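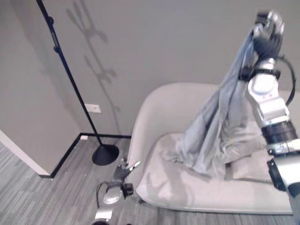

Can a bank director get paid by another bank at the same time?

At a small bank it depends on who the two banks are, mostly their size and whether they work the same towns. Two unaffiliated banks in the same area usually can't share a director unless an exemption applies, so ask the bank's lawyer before signing anything.

canbykate
OK so that's the general question out of the way, now my mess. I own a tiny bit of stock in our local bank here in Canby (977 shares, left to me by an aunt, please don't get excited). The proxy came and there are 5 seats up, and one of the people they want is Bohdan Ostapchuk. He used to be in charge of bank exams for this region. He left in November and now he's on the ballot. Am I crazy for thinking that's kind of fast? I've never voted against anybody before, I always just check the boxes and mail it.

oldteller77
Not crazy. I worked the counter and then the back office for most of my life and we used to dread those exams. If the guy who graded you shows up at the board table a few months later, people are going to talk. Did he examine your bank himself or was he the boss of the people who did? There's a cooling off rule for the ones who ran the exam in person, and it's narrower than most folks think.

canbykate
The proxy says "supervisory oversight of regional institutions." So, boss of the people who did? I guess? It's one paragraph and half of it is about his college.

Lestora_Lou
I'm going to be the one who disagrees. Who do you WANT on a bank board? Ours in Lestora had a car dealer, a dentist and the founder's two sons, and they lent half the place to one developer. I would have loved to have a cranky ex-examiner in there asking what the collateral was. These people know where the bodies are buried and small banks don't pay enough for it to be a bribe.

oldteller77
Lou I'm with you on the dentist. But it isn't about a bribe. It's whether the next examiner goes easy because his old boss is sitting across the table. Or whether the current boss goes easy now, because he's thinking about where he'll be in two years.

Lestora_Lou
Then write a longer waiting period and apply it to everybody. You can't hold it against one guy that he followed the rules that exist.

canbykate
Can't I though? It's my vote lol. All 977 of them.

gmontes_olmedo
Hi, Nerea here, I moderate the shareholder board over at Olmedo. Kate, look in the proxy for the director pay table and the section on board independence. Ours listed a $150 fee for each committee meeting on top of the yearly retainer, and it was buried way in the back. Also see which committee they plan to put him on. Audit or risk makes sense to me. If it's "government relations" I'd be voting no.

canbykate
Just went and dug it out of the recycling. Risk committee. And the retainer is less than I expected, it's less than what they pay the chair, Glória Salgado, by a lot. Hmm. Now I feel a little bad.

pennyjar
Don't feel bad, the pay isn't the point. Check whether he gets stock options. My cousin's bank handed out options to every new director, and when it got bought by Groltulel they all did very nicely and the branch closed. A guy who can tell a buyer "the regulators will be fine with this" is worth a lot more than a meeting fee.

Lestora_Lou
That's a pretty big leap from one name on a ballot, penny.

pennyjar
It's happened in two towns near me. I'll leap.

oldteller77
Kate, you could just call and ask. Small banks will talk to you. Ask for the corporate secretary and ask if he's agreed to stay out of anything to do with his old office. Get it in writing if you can.

canbykate
Called! The secretary is Arnulfo Villca and he was super nice, he talked to me for way longer than I deserved. He says Ostapchuk signed a letter saying he won't contact his old office for the bank, but it isn't in the proxy and he has to check if he can send me a copy. So why not put it in the proxy??

gmontes_olmedo
Ask for that at the meeting. If you hold the shares in your own name you can usually stand up and ask during questions. Bring the proxy card too, you can still change your vote there if you've already mailed it.

canbykate
Haven't mailed it. Leaning toward withhold on him and yes on the other four, unless the letter turns up first.

Lestora_Lou
I'd vote for him. But go ask your question, I'd like to hear what he says.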